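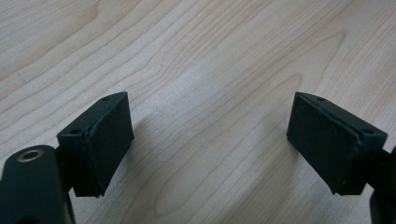 Foltholm Reading Room: progress report, April
2 min read

The tables are in. We mention this first as it was the main thing you paid for, and as our last report spent a page and a half explaining why they weren't.

Ultetero delivered the full order of 28, in the pale wood we agreed on after the long correspondence about "oat" versus "sand." The grain runs in long waves, with a big arch on some of the tops that members have already started claiming as theirs. The finish is smooth and catches the light. Under the ceiling lamps at the east end it catches rather more of it than a reader would like, so we have turned those lamps down and will look at shades from the underspend.

Spending. The table line came in $312 under budget. Please don't get used to this. The saving came from collecting the last load ourselves from the Karaki depot, in 2 trips, the first of which was to the wrong depot.

Bookings. We promised 32 regular study places a week by the end of the grant period and have filled all of them. The evening slots went first. The 8 a.m. slot filled last, to people who may not have read the form closely.

What hasn't gone well:

The old tables. Andavham offered to take them, then measured them, then stopped answering. They are stacked in the back hall, where they make the fire exit inspection more interesting than it needs to be. We have a second taker and a firm pickup date.

Care of the tops. Our first notice asked people to use coasters. The second asked them to stop using library books as coasters. A third is being drafted.

Next period: lamp shades, the back hall cleared, and chairs. The chair quotes are attached. We suggest reading them sitting down, on whatever you have.

We would like to move the remaining delivery money into the chair line and need your written yes before we order.

Contact: Foltholm Reading Room office | © Foltholm Reading Room | Back to top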